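Notebook, November, open day at the Brirkton annex

Got in at 8 and the two-arm table was already powered up, so I skipped my coffee and ran the home check right away. Both grippers closed fine. The left one still has that faint click I wrote up after the Wisora visit, and I really want to look at it before we lend the cell out again! Today's job was plates and snacks: dish rack in the middle, wicker basket over by the left arm, the Snickers tray under the right. We went with the slow profile all day (100 mm/s at the wrist), and I'd keep it there for visitors.

The first group was from Trorkley, mostly packaging people, and they wanted to know about everything except packaging. How long does a gripper finger last, who wipes the plates, can it do bowls? I said our fingers get swapped at 3,000 cycles and that bowls are a sore subject - see last month's pages. 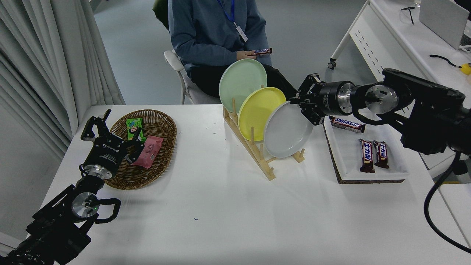

Gizella Vincze thought we should let visitors choose the next item themselves, because a canned sequence looks like a wind-up toy after the second run, and she'd put up with a few missed grasps to get that. I'm coming around to it. We'd need a stop button within reach of whoever is choosing, and a shorter menu, maybe plates only.

Other stuff from the day: the talk ran 10 minutes over (my fault, I got going on cable routing). Szilágyi wants the slides. Wrist cable on the right arm needs another look before the next session, and I still owe everybody a clean parts list for the rack mount.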